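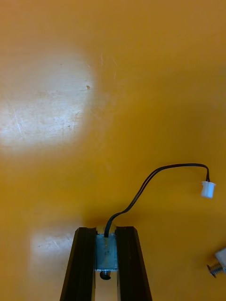
つやのある天板に付いた細かな擦り傷は、家庭で目立たなくすることができますか。

爪を立てても引っかからない程度の浅い傷であれば、清掃と家具用ワックスの塗布によって目立ちにくくなります。爪が掛かる深さの傷や塗膜の欠けは、専門の補修業者にご相談ください。

光沢塗装の家具の日常手入れ
グリルサイド住まいの相談室

1 ほこりの除去
乾いた布で強くこすると、砂粒を引きずって新たな傷を付けるおそれがあります。初めに毛足の長いはたきでほこりを払い、その後、固く絞った綿の布で木目または長辺に沿って拭いてください。仕上げに乾いた布で水分を取り除きます。

2 油汚れ
食卓の皮脂や油は水拭きだけでは残ります。食器用中性洗剤をぬるま湯1,000ミリリットルに対し小さじ1杯溶かし、布に含ませて固く絞って使用します。ぬるま湯の温度は40度を上限とします。洗剤分が残ると曇りの原因となるため、水拭きを2回行ってください。

3 使用を避けるもの
メラミンスポンジ、クレンザー、シンナー、アルコール製剤は光沢面に使用しないでください。歯磨き粉で磨く方法も広く紹介されていますが、研磨剤により周囲のつやが失われることがあり、当室ではお勧めしておりません。

4 ワックスの塗布
塗布の前に、天板の裏側など目に付かない箇所で試し、一晩置いて変色の有無を確認します。少量を柔らかい布に取り、薄く延ばしてください。厚塗りはべたつきを招きます。オイル仕上げの家具は手入れの方法が異なりますので、取扱説明書をご参照ください。

5 傷の予防
陶器の高台はざらつきが残っているものが多く、引きずると円弧状の傷になります。食器や花瓶は持ち上げて移動し、置物の底にはフェルトを貼ってください。フェルトに砂が付着した場合は貼り替えが必要です。

補修に関するご相談は、毎週木曜日に窓口で承ります。担当はエルフリーデ・ライナーです。家具の品番が分かる書類をお持ちください。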